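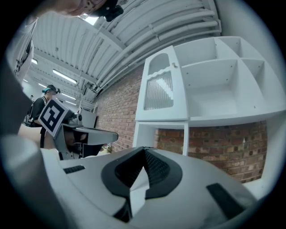 Angeliki Psarras writes that her last garage sold her an engine flush with every oil change, and she would like to know whether it did anything.

Probably not much. If the oil has been changed on time there is little in there to flush. We don't sell it unless you ask, and we will ask why.

Do I need a full service every year?
Check the handbook before you believe us or anyone else. Plenty of cars doing under 3005 miles a year get by with an oil change and a look at the brakes.

Is the Rarker fuel additive worth the money?
We have seen the leaflet. We have yet to see the extra miles. Almost 300 of you have asked, so there it is.

My warning light went off by itself. Am I fine?
Maybe. The fault code is often still stored – bring it in and we'll read it.

Will you find "extra work" once it's on the ramp?
Sometimes. You get a price by phone first, and you can say no. Ask to see the old part too.

Do you fit Janssen batteries?
Yes, with a 2 year guarantee. Keep the receipt.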